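Eskers, kettles and a very wet notebook

Caught Ditte Bech between field seasons, boots by the door, truck half unpacked. She maps glacial gravels for Fogh, a small outfit working the valleys north of Clotville. We had 60 minutes and used most of it on one ridge.

The ridge is at Urkley. Locals call it the railway, though no train ever ran there. Long, sinuous, steep on both sides. Textbook esker, I said. She pulled a face.

"Everyone says esker. I said esker. I wrote esker on the map in my first April there and went home happy."

Then she dug a pit. Expected rounded cobbles, well washed, the sort of thing you get from a meltwater river running in a tunnel under the ice. Got that for the first metre and a half. Under it, sticky grey till, full of angular bits, stones lying every which way.

"So is it an esker sitting on a moraine? Or a moraine with an esker draped over it? I've changed my mind twice and the report's due."

The ridge runs 1442 metres, end to end, with one gap where a creek has cut through. The creek bank is the best exposure for miles and it slumps every spring. Last year it took her ladder.

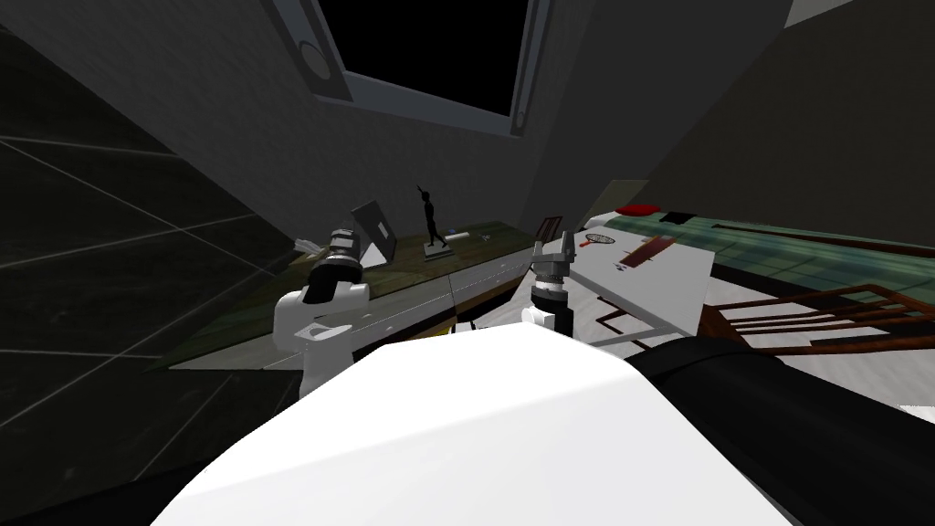 Villads Vídalín

What does the till tell you that the gravel doesn't?

"Direction. You measure the long axes of the stones. Ice drags them into line, more or less. I did 200 at the creek and they point northwest. The ridge points nearly due north. That bugs me."

She spreads the sheets on the floor to show me. Pencil, coffee rings, a page gone wavy from rain. The rose diagram is lopsided, a fat petal on one side. She thinks there were two ice flows, the older one off the Mirkano plateau, the younger one down the main valley. The tunnel river came with the second. Not everyone at Fogh agrees, and she's cheerful abuot it.

I ask about the kettle lakes. East side of the ridge, a string of them, brown water and loons. Buried ice blocks, melted out late. She cored the biggest one through the winter ice and got organic mud right down to the sand.

"Lovely core. Smelled awful. Bottom's where you want your radiocarbon date, and the bottom's where I had the least of it."

Sample's at the lab. No, she won't guess.

The gravel itself is good stuff, clean, and theres a pit application in for the south end, over 925 metres from the creek section. Does that worry her?

"A bit. A pit gives me a beautiful face to look at for a summer. Then the face is gone, it's on somebody's driveway. I'd like to get in there while they're digging, with a tape and a trowel. I've asked. They said call back."

Next season she wants ground radar along the crest and a second pit in the middle stretch, where the trees are thick and the bugs are worse. She'll need a new ladder too.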